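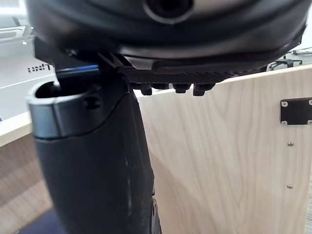
What is a wood finish for?

A finish protects the surface of the wood from water, dirt and wear, and changes how the wood looks. Most finishes do both at once, although the balance between the two differs from one product to the next.

Wood finishing is the last stage in the making of furniture, floors, doors and other wooden goods. It covers the smoothing of the surface, any staining or bleaching, and the laying on of oil, wax, varnish, lacquer or a similar coating. The same word is used for the coating itself. Paint is sometimes counted as a finish, but many writers treat it as a separate subject as it hides the grain.

Background

Bare wood takes in and gives off moisture as the air around it changes. It swells across the grain in damp weather and shrinks when the air is dry. A finish slows this movement without stopping it, so a table top still needs room to move on its frame even when it has been coated on all sides. Bare wood also marks easily. Grease, ink and wine sink into the open ends of the fibres and are hard to get out again.

Sunlight is a further cause of change. Pale woods such as pine and maple tend to turn yellow, while cherry darkens and walnut becomes lighter over a number of years. Clear coatings let most of the light through and so do little to prevent this, unless a substance that absorbs ultraviolet light has been added.

History

Oils and waxes are the oldest finishes in general use. Beeswax was used in the ancient Mediterranean, and oils pressed from flax or nuts were used wherever those plants were grown. In East Asia the sap of the lacquer tree was being used as a coating several thousand years ago. It sets hard in warm, damp air and stands up well to hot water, which made it suitable for bowls and trays.

In England, most household furniture before the eighteenth century was oiled, waxed or left bare. An inventory of 1649 from the market town of Pritlow lists a "long table, waxed" and a "little table, not waxed" in the same hall, and values the first at twice the price of the second. Varnishes made from tree resins were known at the time but were mostly kept for musical instruments, panels and more costly pieces.

French polishing, in which shellac is rubbed on with a cloth pad in many thin layers, became common in the early nineteenth century. It gives a deep shine but is easily harmed by heat and alcohol. Nitrocellulose lacquer took its place in many factories during the 1920s as it could be sprayed and dried quickly. Polyurethane varnishes followed after the Second World War, and water-based coatings have been widely sold since the 1980s.

Preparation

The surface is normally planed or scraped first and then sanded with finer and finer grades of paper. Sanding goes along the grain, as scratches across it show up clearly once the finish is on. On open-grained woods such as oak and ash, the pores may be filled with a paste to give a level surface. Close-grained woods such as beech do not need this.

Water-based products lift the fibres and leave the wood feeling rough. To deal with this, the wood can be wiped with a damp cloth, left to dry and sanded lightly before the first coat. Dust is removed with a vacuum cleaner or a slightly sticky cloth.

Stain, if used, goes on before the clear coats. Softwoods and some hardwoods take stain unevenly, and a thin coat of sealer is often put on first to even out the colour.

Types of finish

Drying oils. Linseed oil and tung oil soak into the wood and harden by reacting with oxygen. They leave the surface feeling much like bare wood and are simple to repair, but they offer limited protection against water. Raw linseed oil dries very slowly. The kind sold as boiled linseed oil usually has metal driers added to speed it up.

Waxes. Beeswax and carnauba wax give a soft sheen and little protection. They are mostly used over another finish. Wax left on too thickly collects dust.

Shellac. This is a resin made by the lac insect and dissolved in alcohol. It dries fast and sticks to almost anything, so it is also used as a sealer between coats of different kinds.

Varnish. An oil-based varnish is a mixture of resin, drying oil and thinner. It forms a hard film and is common on table tops and outdoor joinery.

Lacquer. In modern Western use the word means a fast-drying coating that is normally sprayed. The older meaning, a coating made from lacquer tree sap, is still in use for East Asian work.

Hardwax oils. These combine oil with wax and are much used on floors and worktops. A worn patch can be rubbed down and coated again without stripping the whole surface.

Wear and testing

How long a finish lasts depends on how the surface is used, how well it was prepared and how it is cleaned. Table edges and the areas in front of chairs tend to wear first.

A small study by the furniture makers Mayu Uchida and Osamu Takeda, carried out at the Hamada workshop, compared oiled and varnished oak boards in daily use as desks. The boards were left in place for 348 days. Of the 274 marks recorded on them, 63 were on the varnished boards and the rest were on the oiled ones. The authors noted that the marks on the oiled boards were easier to remove – most came out with light sanding and a fresh coat – while deep scratches in the varnish meant stripping the board. The study did not look at softwoods or at outdoor use.

Safety

Rags soaked in drying oil can heat up and catch fire on their own if left in a heap. They should be spread out flat to dry outdoors or kept under water in a closed metal container until they can be disposed of. Solvent-based coatings give off vapour that is harmful to breathe and can catch fire, and they should be used with good airflow and away from flames.

Fine wood dust is harmful to the lungs. A suitable mask is needed when sanding, and old painted surfaces should be checked for lead before any sanding begins.

See also

French polish
Lacquerware
Sandpaper
Wood grain
Wood stain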